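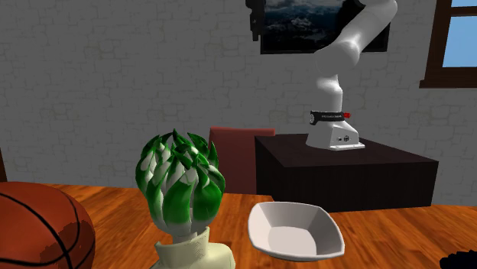 *White robot arm on a dark table, computer render*

**Off-plan at Drelarlow, phase two: has anyone reserved yet?**

**marrowfat_jen** wrote:

Hello all, long-time reader and very occasional poster. My husband and I went to the sales office for Drelarlow on Thursday (the new estate on the old nursery land, for those not local) and came away with a folder as thick as a loaf and rather more questions than we took in with us. Phase two is 200 plots, the first 100 of them released now and the rest "when the market supports it", whatever that means to a person who has to sell a bungalow first.

We rather like the Ketum, the three-bed with the side porch, and there's a corner one left that backs on to the hedge. They want 3000 to reserve it. The lady was lovely and didn't push, but she did mention that two other couples had been in about the same plot that morning, and I've bought enough sofas in my life to wonder about that!

So, has anybody here bought in phase one? Were they on time? And is the estate charge as harmless as they make it sound? I'd be so grateful for anything, good or bad.

---

**old_tom_hurdle** wrote:

Welcome, Jen. We're in phase one, second road in, and have been since January. I'll give you the good first. The house is warm, the heating costs us less than our old terrace did, and the neighbours are a friendly bunch. Sturnel's site manager came out himself when our back door stuck and planed it there and then.

Now the less good. We moved in 5 months after the date we were first given. We had been told it was an estimate, and it does say so in the contract, but we'd already given notice on our rental and ended up at my sister-in-law's with most of our things in her garage (she was very good about it, I should say, and we've since had her over for a good many Sunday dinners). Don't hand in any notice until you have the completion notice in your hand.

---

**Quillback** wrote:

I'm going to be the grump. I wouldn't reserve anything in phase two until the road to the school is adopted or there's a proper bond in place for it. Everyone gets excited over kitchens and never asks who owns the tarmac outside. If the council doesn't take it on, you and your neighbours pay for every pothole through the estate charge, and that charge can go up.

Ask for the last set of accounts from the managing agent. If they say there aren't any yet, ask for the budget. If they haven't got that either, go home and have a cup of tea and think hard.

---

**marrowfat_jen** wrote:

Thank you both, that's more than we got in two hours at the office. Quillback, I don't mind a grump at all, I married one. I've just been through the folder and there's one page on the estate charge. It says the charge covers "landscaped areas, play space and shared surfaces", with no mention of who looks after the roads. I'll ring them.

Tom, did you have your own solicitor or the one they recommend?

---

**old_tom_hurdle** wrote:

Our own, and I'd do the same again. She found a covenant about parking vans that would have caused our lad no end of bother. The recommended firm may well be perfectly good, though. Next door used them and were in a fortnight before us, which still stings a little.

---

**NestGwynne** wrote:

Evening, all. I'll put my real name to this as I always do. I spent a good part of my working life in new homes sales, never for Sturnel, and retired from it quite happily, so take this as one person's view.

I don't agree with Quillback that you should wait for adoption. On most estates I worked on, the roads were adopted long after the last house sold, and if everybody had waited there would have been nobody living there to drive on them. What you want is for your solicitor to see the road agreement and confirm it's signed and bonded. That's a question with a yes or no answer and they'll be used to being asked it.

On the reservation money, Jen, read what happens to it if you change your mind. There's usually a deduction for their costs, and you should know how much before you sign. Find out as well how long the reservation lasts, with a bungalow to sell. And if two other couples want the corner plot, well, perhaps they do. I did sometimes have two couples after one plot. I also had colleagues who always had two couples after every plot.

---

**Quillback** wrote:

Fair enough on the bond, Nest, that's more or less what I said with the edges sanded off. But I'll stick to my guns about the charge. My daughter bought on the Villaseñor side of town and hers has gone up each year, for two flower beds and a bench. Signed agreement or no signed agreement, that part is down to the agent.

---

**NestGwynne** wrote:

I'll give you that one gladly. The thing to look for is whether there's a cap on it, or whether the residents can get together and change the agent later. Some have it and plenty don't.

---

**pip_and_biscuit** wrote:

Can I put in a word for phase two? We reserved a Ketum ourselves the week it opened and we're over the moon! I know there are risks, but we've rented for years with a landlord who wouldn't fix the gutter, and I'd sooner have a late house that's ours. We chose a middle plot over a corner one, as the corner gardens come out a funny wedge shape on the plan. Worth taking a ruler to it, Jen, the hedge takes up more than you'd think.

---

**marrowfat_jen** wrote:

Oh, now I've had the ruler out and you're right, Pip, it's a slice of cheese. Himself says a wedge will do nicely for his beans and he won't be moved on it.

I rang this morning, by the way. The road agreement is signed, they say, and they'll send a copy to whichever solicitor we choose. No accounts yet for the estate charge, but they do have a budget and it's coming by email. There isn't a cap. I did ask twice.

We're going back for another look next week, and I want to walk round phase one at teatime to see how the parking is when everyone's home. Tom, if you see two people peering at your verge, that'll be us.

---

**old_tom_hurdle** wrote:

Knock on, we're the one with the green water butt. Kettle's usually warm by four.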